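Readers wanted for Faltumlow, issue 18

Hello! I'm Catarina, and I edit the fiction half of Faltumlow, a small magazine of short stories and odd little essays. We're looking for first readers for the next issue and I'd love it if you thought about being one of them.

Last time we had 511 submissions, and Joaquim Seixas and I read most of them between us, often at midnight, and by the end I was cross with perfectly good stories. That isn't fair on anybody who sends us work. So we need more eyes!

You'd get a batch in May and send back a yes, a no or a maybe on each, with a couple of lines saying why. Every piece goes to two readers, and if you disagree then Aicha Cherkaoui and I have the casting vote (we bicker, but we get there). Nothing we're sent is longer than 1,062 words – an old rule of Joaquim's that stuck – so you can get through a few on the bus.

You don't need a degree or a publishing history. I'd like people who read a lot and can say what they didn't like without being mean about it. If you've submitted to us before, please do apply, though you can't send us your own work for the issue you're reading for.

We can pay a flat 200 pounds when the issue goes to print, plus two copies. I know it's not a fortune.

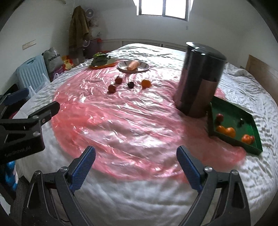
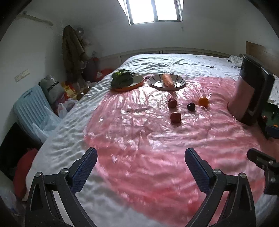

Pink sheeting over the bed in both.

To apply, send me 200 words on a short story you've changed your mind about – any story, any age, loved it then or love it now. Put READER in the subject line or it'll end up with Simão, who does our subscriptions. I'll write back to everyone, though it may take me a few weeks.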